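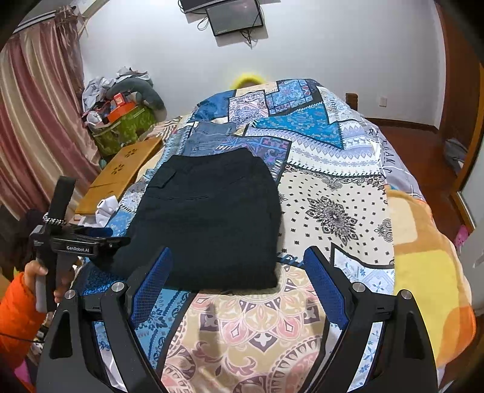 Delia Pascu

Tuesday, May 6, 2025

Packing for two weeks away and I have reached the stage where every pair of pants I own has to make its case.

The black ones with the cargo pocket are in. The light blue jeans are in. Everything else is being heard on appeal.

The airline, for the record, allows me one bag and "a small personal item." I have been thinking of myself as the small personal item.

My brother-in-law Ashraf travels with a backpack. One. He went to a wedding in it. I have seen the wedding photos and I have some notes, but he did get through the airport in 13 minutes.

I asked him what he does about shoes. He said "I wear them." Okay, Ashraf.

Every packing list on the internet was written by someone going to a beach in a catalog. "A light scarf that doubles as a blanket, a skirt and a beach cover-up." I am going to my aunt's. She has blankets.

She also has opinions on skirts.

Last year I used a packing app called Plomo. You tell it where you're going and it tells you what to bring. It told me to bring 53 things. One of them was "documents." Another was "important documents."

I deleted it at the gate and it still sends me email. "Delia, are you ready for adventure?" Plomo, I am looking for a sock.

Weather at the other end: 50 in the morning, 80 by lunch, rain whenever a person has just washed her hair. So that's three wardrobes. Thank you, June, you'd have been simpler, but the tickets were 734 dollars and I have a spine.

I had a spine. Then I bought the May tickets, and they were 700.

Rolling versus folding: I have tried both. Rolled clothes come out wrinkled in a spiral. Folded clothes come out wrinkled in a grid. I fold. I like a grid.

Youssra says to put everything in cubes. She bought me a set for my birthday — six zippered cubes in graduated sizes, very nice, and I've been keeping batteries and birthday candles in them ever since. I suppose the candles will have to live somewhere else for two weeks.

Update: cubes are emptied. I own so many AAA batteries. I own nothing that takes AAA batteries.

Also my aunt called. She wants me to bring the good coffee, two jars of peanut butter, and a shower curtain. A specific one. They have shower curtains there. I said this and there was a silence on the line that cost me 1,000 points.

I'm bringing the shower curtain.

The curtain weighs more than the jeans, so now the jeans are being worn on the plane. Nine hours in denim. If you're sitting next to me, I'll be the one in row 22 standing up a lot.

Sweater question, and please answer fast: one thick or two thin?

Replies so far: one thick, two thin, "neither, it's May," and Ashraf, who says "wear it."

Two thin. Bag goes on the scale after dinner.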